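The bath, and other things without a home

I have been shopping for a washing machine for 19 days. I mention this because my mother managed it in one afternoon, with four children and a coat she didn't like, and she still brings it up.

It started in February, when our old one (a Pawlak, came with the flat) began walking across the kitchen. Jolanta Michalski upstairs asked me, very politely, whether we were moving out. So I went to see Skellilley, who sell what they call "home pieces" out of one very long room with a concrete floor and pipes all over the ceiling. I went in for a drum and a door. I was in there long enough to form opinions on baths. 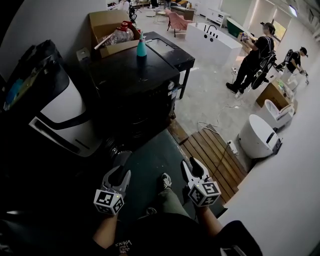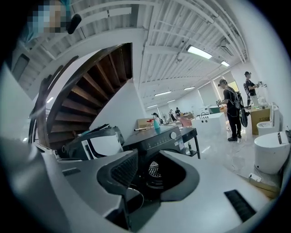

What I can't get past is the bath. Who is in the market for a washing machine and thinks, go on then, a bath as well? Me, apparently, for some 17 minutes. I have always wanted one with a black tap. Our bathroom is the size of a generous wardrobe and the bath would have to go in first, with the walls built afterwards.

Then there's the pink armchair. I have a weakness for a pink armchair – Shoaib says it's a weakness for sitting down – and this one had the thin sort of legs that make you lower yourself carefully. He asked where we'd put it. I said by the window. He asked which window. We have two and they are both behind the sofa.

The staircase I left alone. I do like a spiral in wood, but we live on one floor.

As for washing machines, I've narrowed it to a Birkik and a Jolten. The Birkik takes 8 kilos and has a proper knob you can turn. The Jolten has a programme for "mixed moods", or possibly "mixed loads", the leaflet was folded. Shoaib wants the Jolten. I want the knob.

Meanwhile the Pawlak has reached the fridge, and I've wedged it there with a chopping board until we decide.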